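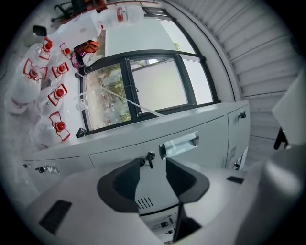

Home Build log Parts About Older entries

September
by Jerome Ambrosio
Filed under: Hand gripper, Workshop days

Got to the workshop a little after four. Rodel was already there with the kettle on. We spent the first hour on the fingers. The charcoal pads close evenly now, but there is still play in the left one when you push it sideways, so I took out the pivot pin and put in the longer one Kamarul cut for us. Better. It still clicks.

The white body is the second print. I sanded it for most of last week and I'm done sanding it. Rodel wants to open up the vent slots between the fingers. I said to leave them until we know how warm the board gets.

After that, practice runs along the gray cabinets under the window. The drawer pulls are the recessed kind, and the fingers have to go in at a steep angle to get behind the lip. Out of 33 tries I got a clean pull on 22. The small latch on the tall door is harder and I gave up on it after a few goes. I also need to stop bumping the key in the drawer lock.

Remedios came by at six with Jericho, who wanted a turn. He was gentler with it than I am. She asked what it was for and I told her it teaches the arm at home how to open things, which seemed to be enough.

Weighed it before packing up: 375 grams without the cable. I can hold it for a while, then my wrist starts to complain – a strap might help.

To do: order 2 springs from Jikley, ask Kamarul for a spare pin, charge the battery. Rodel has the good screwdriver.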